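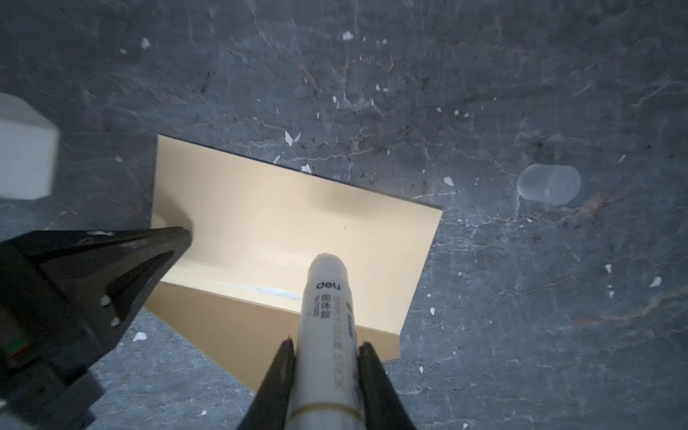 Ondieki's reply on the list was that the glue stick should be taught last, after the arms can hold the card steady by themselves. I disagree, and I'll put my reasons under the quoted part.

Share (3) Comments (47)

Date: Wed 5 December
To: the Pirnari list
Subject: Re: teleop vs. hand guiding for two-arm jobs

> We have been guiding one arm by hand and it works for simple
> pick and place. With two arms I run out of hands. If I let go of
> the left to fix the right, the left sags a little and the demo is
> spoiled. Is anyone here doing two-arm paper or card work by
> remote control? How many demos before it was any use? Also,
> do you clear the floor between takes or leave it?

Yes, by remote control only. We gave up hand guiding in August for the same reason you give. With leader arms one person can drive both sides, and your own hands stay out of the camera view, so the policy doesn't learn to expect them.
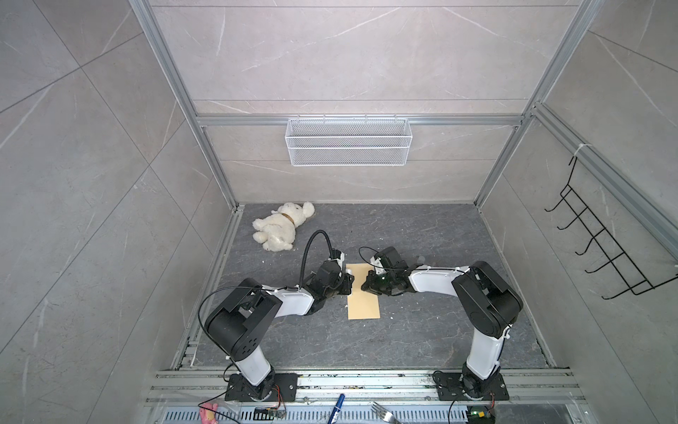 Both grippers over the card.

We have 425 demos on the card task so far. I threw out 132 of them. Most of the bad ones were mine from the first weeks, when I closed the grippers too fast and then backed up to try again. A few retries are fine to keep. A whole set full of them teaches the arms to hesitate.

On your last question, we leave things on the floor. The first Skaltamora runs were done with everything tidied away, and that policy went wrong as soon as a toy was left inside. Now the bear stays in and we move it from time to time.

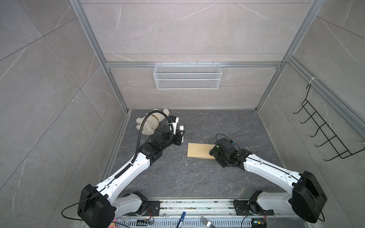 Left arm by the bear, right arm on the flat piece.

Some settings, in case they help. We run the leader arms at about half scale near the card and full scale everywhere else. Keep the gripper force low for card or it will crease where you don't want it. Check where the cables sit before each session, as a loop that catches at the elbow will show up in the joint data as a twitch.
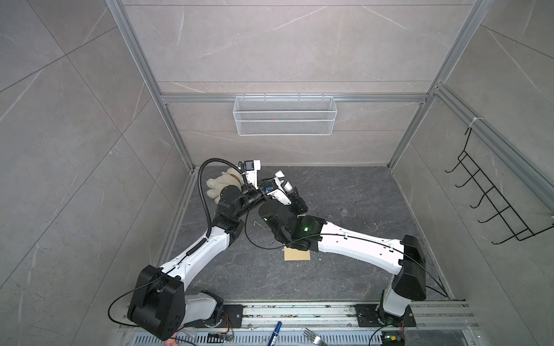 As for the order of teaching, I would mix the tasks from the start. When we taught holding first and glue second, the holding got worse and we had to go back and record more of it. The Vundex scripts can weight the tasks if one falls behind. I can post our config file if people want it, but it is written for two arms on one rail and you would need to change the base offsets.

Still looking for a good way to mark the end of a demo without taking a hand off the leader. We use a foot pedal now and I miss it half the time.

Related threads
Foot pedals and other ways to stop a recording
Pirnari leader arms: left side drifts when idle
Wrist camera or fixed camera, or both
Skaltamora data format, second draft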